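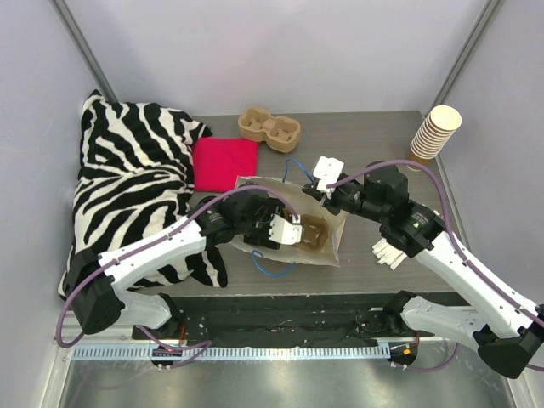

Two arms, one paper bag: the Prundlow club's takeout task on the table at Hodmont.

The takeout task is the hardest thing the Prundlow robotics club has tried, and Jitendra Pathak can't stop grinning about it. He has coached the student group at Hodmont for six years, and this winter he let them pick their own project for the first time. They picked coffee. More exactly, they picked the brown pulp carrier that coffee comes in, and the paper bag that the carrier goes into.

"I was expecting a maze, or something with balls," he says. "They came in with a takeout bag and said, this, we want to do this. And I thought, oh, that's a wonderful idea, and you have no clue what you're in for!"

The club has 11 members, and they work in pairs at the bench, one student to each arm. The trouble with a bag, Pathak explains, is that it never holds still. Put a gripper near the edge and the paper folds. Pull on one side and the other side closes up. A carrier is stiffer but light, and it catches on the paper on its way in.

"A block is a block. You learn where it is and you go get it," he says. "A bag has opinions. We had one student, very good with code, really very good, and she spent an entire afternoon just folding and unfolding a bag with her own hands, watching her fingers. That was the best afternoon of the year for me. She came back and changed how both arms move."

The students do this by guiding the arms through the job themselves, over and over, and saving each run so the software has something to learn from. By February they had 192 saved runs. The target they set themselves is 2000, a number Pathak calls "ambitious, and I love it."

They also keep changing what's on the table. Some days it's only the bag and a carrier. Other days there's a stack of paper cups in the corner, a bright folded cloth, a pillow in zebra print. The pillow has turned into a bit of a favorite.

"If you always practice on a clean table, you get a robot that can work at a clean table," Pathak says. "And whose kitchen looks like that? Mine doesn't. So they bring things in. The stripes were a student's idea, she wanted something loud."

The regional meet, the Redero Challenge, is where all this is headed. Teams get a short slot and a table they haven't seen before. Last year Prundlow entered a sorting task and lost to a team from Mofokeng that Pathak still talks about with open admiration. ("Their wrist movements! So smooth. We all went over afterward and asked them a hundred questions, and they answered every one.")

I asked whether he thinks his group will be ready. He laughed and said he'd rather talk about the cables, which the students have rerouted more times than he can remember, and then he did talk about the cables, for quite a while, with sketches.

When he came back to the question, he had an answer.

"Ready for the meet, I don't know. But they argue about friction at lunch now. One of them told me she can't pick up a bag of groceries without thinking about where her thumb goes. I've got kids staying until 6 and I have to turn the lights off to get them to leave."

The club takes new members all year, and Pathak says no experience is needed. Clean paper bags are welcome too. They go through a lot of them.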